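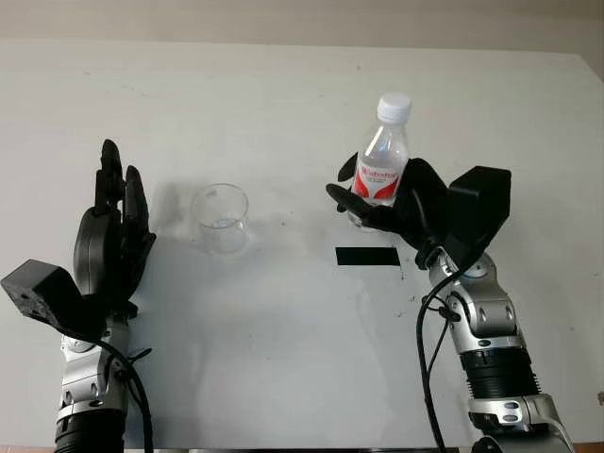
Gray scuffs and a brown spot on a matte white tabletop, what is safe to use?

Tags: cleaning, furniture, white surfaces, stains

Ningsih Subramaniam
11/02/2022

I have a white work table with a matte top and it has started to look dirty even right after I clean it. There are gray scuffs and smudges all over, a few small dark specks, and one brownish stain that bothers me more than the rest. I bought the table secondhand from a shop in Gorkcombe for $188 and the seller didn't know what the top was made of. There is no label underneath. The surface feels smooth but not slick.

So far I have tried:

Warm water and dish soap on a sponge. This took off the general film but did nothing to the scuffs.

Glass cleaner. Same result, and it left streaks that I had to go over again with plain water.

A pink eraser on one scuff. It got lighter. I stopped when I noticed the eraser was leaving its own smear.

I have a melamine sponge (the white foam kind) but I read that they take the finish off some surfaces and I don't want to end up with a shiny patch in the middle of a matte table. Somebody at work said to use acetone. The lady at Lumbantobing, the hardware store here, sold me a bottle of Plidix spray, and the back only says "for hard surfaces, test first." I haven't opened it.

What order would you try these in, and is there anything I should keep away from completely? I would rather live with the scuffs than ruin the top. The stain I would really like gone.
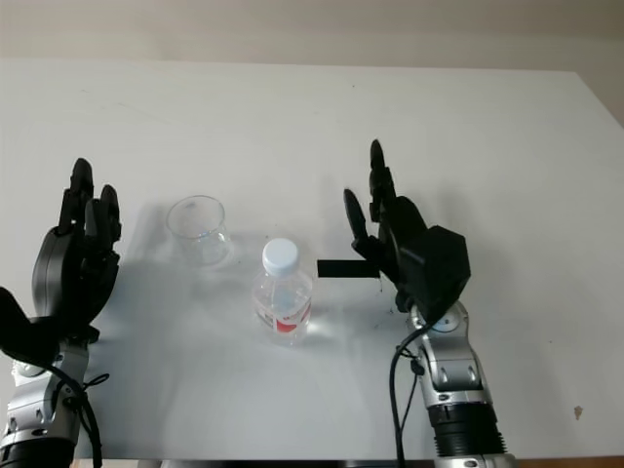
Small brownish stain near the right edge.

Dimas Chin

Do the two problems separately. Scuffs are usually something left sitting on top of the surface, like rubber or metal or the bottom of whatever you slide across it. A brown stain is more often something that soaked in or dried hard, and it needs a different treatment. I refinished and resold used desks for 6 years and most of the damage I saw on white tops came from people who went after a stain with the thing that had worked on a scuff.

First find out what you have. Look at the underside and the edges. If there is a thin band of plastic glued along the edge, or you can see a brown or speckled core where a screw goes in, you probably have laminate or melamine board. If the white wraps around the edge with no seam and you can find a drip or a brush mark underneath, it is probably paint. Paint is the one to be careful with. Laminate will put up with a lot more.

Then pick a test spot. Underneath is no good if the underside has a different finish, and it often does. Use a back corner of the top.

For the scuffs I would go in this order and stop as soon as something works:

1. Baking soda and water mixed to a paste about like toothpaste. Put it on a damp soft cloth and rub lightly, then wipe it off with clean water. Let the spot dry before you judge it. Matte white always looks better wet.

2. Rubbing alcohol on a white cloth. Don't use a colored one. Small area, wipe, look at the cloth. If white is coming off on something you can't see against a white cloth, check with a dark sock. If you get any white on the sock, the top is painted and alcohol is done for you.

3. The melamine sponge, damp, with hardly any pressure. What you read is right. It is a very fine abrasive and it will polish a matte finish if you keep going in one place. A few passes and quit. Look at the table from a low angle with a window behind it, and if you see a shine starting, stop there.

For the brown stain, try the paste first and let it sit for ten minutes before wiping. If it is coffee or tea or something like that, it will usually fade on the first or second try. If nothing changes, lay a folded paper towel wet with ordinary drugstore peroxide over it, cover it with plastic wrap and leave it for half an hour. I have done this on laminate many times. On paint I would only leave it five minutes and check.

If the stain has a hard edge you can feel with a fingernail, it may be glue or varnish. Try a plastic card held flat before any liquid. If it turns out to be a burn, it won't clean off and you can skip the rest.

Keep away from acetone until you know what the top is. It is fine on some laminates and will take paint right down in seconds. Also no scouring powder, no steel wool, and no furniture polish. Polish will hide the scuffs for a week and then hold dirt.

I don't know Plidix so I can't tell you about that. If the label lists a solvent, treat it like the alcohol and try it in the corner first.

Zorkamance

magic eraser. had the same thing on my kids desk, took 2 minutes. you are overthinking it

Ningsih Subramaniam

Thank you both. Dimas, I looked underneath with a flashlight and I can't see any band along the edge, but I can't find any drips either. I did the sock test with alcohol in the back corner and nothing came off that I could see. I am going to try the paste this weekend and leave the peroxide for after that.

One more thing. Once it's clean, is there something I can put on it so the scuffs don't come right back?

Dimas Chin

Clean sock is a good sign. I would still go easy, some factory paint is tougher than what people put on at home.

I wouldn't coat it. Anything you wipe on will change the sheen, and it wears off first where you use the table most, so you get patches. Put felt or clear rubber bumpers under whatever gets moved around on it. Check the rubber ones are clear, the black ones leave marks. A pack of 100 costs a few dollars and you will use the rest on cabinet doors. If you work at it every day, get a desk mat for the part in front of you and lift the mat now and then, grit gets underneath and scratches.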